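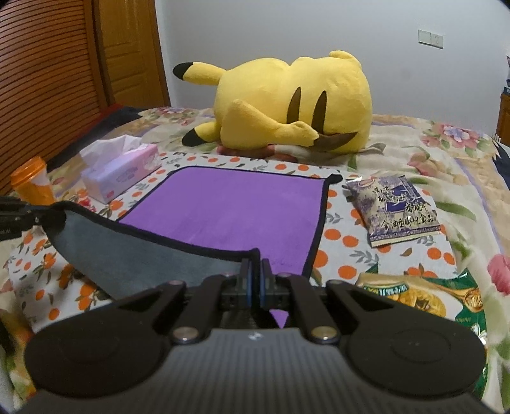

Milthorpe Linen Hire – The Holiday Lets Team

Services > Holiday Lets > About us

Print this page | E-mail this page

Who we are. Small laundry and linen hire firm, based in Milthorpe, on the old dairy site behind the station. Been going 27 years. Started with one washer and a van that wouldn't go into reverse, now we do hotels, care homes, a couple of boarding schools, and the bit this page is about: holiday lets.

What the lets team does

Sheets, duvet covers, pillowcases, towels, bath mats, tea towels. Delivered clean, collected dirty. You own a cottage or a flat or a converted chapel, you have people leaving at ten and other people arriving at four, and somebody has to sort the beds. You can do the beds yourself and just have the linen from us, or we do the whole changeover. Most owners start with the linen and ring us back in July.

We also wash your own things. Lots of owners have their own bedspreads and throws and don't want hotel white everywhere, fair enough. Bring them in or leave them out with the bags. Labelled please! A laundry pen on the care label is fine, we can lend you a pen. Children's soft toys too, if the label says washable. If there's no label we will ring you first.

How it started

The lets side was not really planned. A farm up the valley had two cottages and asked if we could squeeze them in after the Friday hotel run. Then their neighbour asked. Then the neighbour's sister. For a few years it was done on the end of the hotel shift and got muddled, bags going to the wrong place, one very cross phone call over a set of king size that turned up on bunk beds. So it was made into its own team with its own shelves and its own van. Much better since. We now look after 100 properties, everything from one-bed flats over shops to a house that sleeps 16 and gets through more bath towels than the hotel next door.

Where we go

Milthorpe and the villages, the whole of the valley road, and the coast as far as Jisterance. Jisterance is a long way on a summer Saturday so drops there are Friday evening and you will need a dry lockable place for the bags. A porch is not lockable. Beyond that ask, we sometimes can if there are a few of you close together.

The kit

Two big washers and a tunnel finisher for the hotels, which the lets team shares. Our own smaller machines for customers' own items, so your things don't go in with anybody else's. Ironing is on the old Palacios flatwork ironer, bought second hand, noisy, does a lovely pillowcase. Bookings and bag numbers run through Rellavov, changed over to it last spring. You get a log in and can change your order up to noon on Wednesday. After noon on Wednesday please phone, dont just change it on there, the bags will be packed by then.

Water. People ask. The final rinse on each load is kept in a tank and used again for the first wash of the next one. The tank holds 2000 litres. We wash at 40 where the fabric allows and hotter for towels and anything from the care homes, which is kept seperate start to finish.

Stains and missing bits

Fake tan, mascara, red wine, curry, in that order. Most come out. If a sheet of ours doesn't come up it gets cut for rags and you're not charged, unless it is a lot of sheets. If it is your own item we'll send it back with a note and say what we tried. Towels do go missing, guests take them to the beach and leave them there. We charge for those at cost, price list is at the office or ask for it by e-mail.

Working here

Mix of full time and Saturdays only. Saturday staff finish when the beds are finished, usualy mid afternoon, paid to the full shift either way. You need to be ok with stairs and able to fold a fitted sheet, or willing to be taught. Driving licence handy for the van. Bacon rolls on the firm at half past nine. We take on extra people from April for the season and often keep some of them on.

New customers

Phone or call in. Tell us how many beds and what sizes (measure them, please, a small double is not a double), what day you change over, and where the key lives. We like to see the place once before the first change, takes twenty minutes. No contract for under three properties, just a month's notice. Office is open 8 till 4, closed Monday mornings for the big count. Leave a message then and we will ring back after dinner.

Contact us | © Milthorpe Linen Hire | Back to top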